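Steamer task, bench notes, 29 April 2022

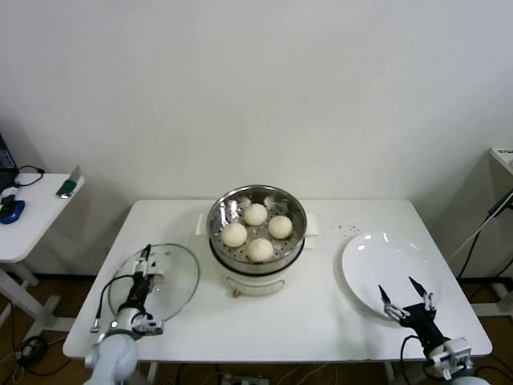
1 min read

Buns to plate, both arms. Start state for each run: buns in the steel basket, plate on the right, glass lid taken by the left gripper near its knob. Right gripper starts open in front of the plate.

73 runs recorded, 2 thrown out for lost sync on the right arm. Henk drove the first lot, Sirkka the rest. Her approach to the front bun is slower and I would keep it as the reference.

The shine on the basket rim still worries me. Jeanine wants a set with the lamp turned down before we train again.

Wipe the crumbs off the table between sets. Tidy the cables near the power strip.

Files are in the Porkari folder, numbered up to 1052. Pieter to check the labels.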